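Sunday 23rd June
By Nghĩa Tô

So the library on Utach Street finally has its toy shelves back, and I went down yesterday morning to have a nose around before I wrote a word about it.

If you missed the story in February, a pipe went over the children's corner and most of the lending toys ended up in a dumpster. The building people dried the carpet out pretty quickly, but the toys were another matter. Puzzles swell up. Board games go furry. I borrowed a marble run from there when my daughter was small and I was sadder than I should have been to hear it was gone.

The new collection opened on Friday with 348 items on it, which is more than they had before the leak (the old list stopped at 251). A lot of it came from families on the Nghiêm estate, who ran a drop-off table outside the Fatus bakery for three weekends in a row. The rest was bought with money from the spring book sale. I put a jigsaw in the drop-off box myself and yes, I did check all the pieces were there first!

You can take two things home at a time and keep them for 21 days. There's no charge if you have a library card, and if you don't, they'll make you one at the desk while you wait - bring something with your address on it. Late returns don't cost anything either, though you can't borrow again until the toy comes back. I asked what happens if a piece goes missing and was told to just say so when you hand the box in. They keep a drawer of spares.

My favorite thing is the way it's all sorted now. The old shelves went by age, and I never found that much use with two kids who wanted the same thing. Now it's building, pretending, puzzles, noisy things and outdoors. The noisy things are on the bottom shelf, right where a toddler can get at them, and I give that about a week.

The first story and play morning had 40 places and they went the same day, so there's going to be a second one next month over at the Destus Hall. Sign-up is at the desk only, no phone calls.

They're still short of a few things. Dress-up clothes in bigger sizes would be very welcome, and so would train track, any make. No soft toys please, they have nowhere to wash them.

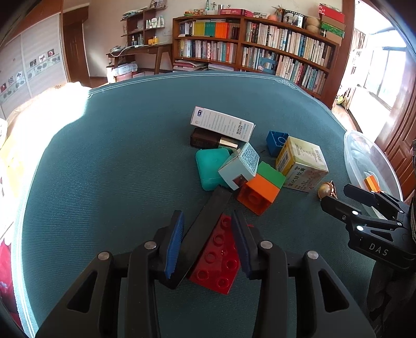 Drop-offs are at the side door on weekday afternoons until five, and if your box is heavy, ring the bell and somebody will come out and give you a hand with it.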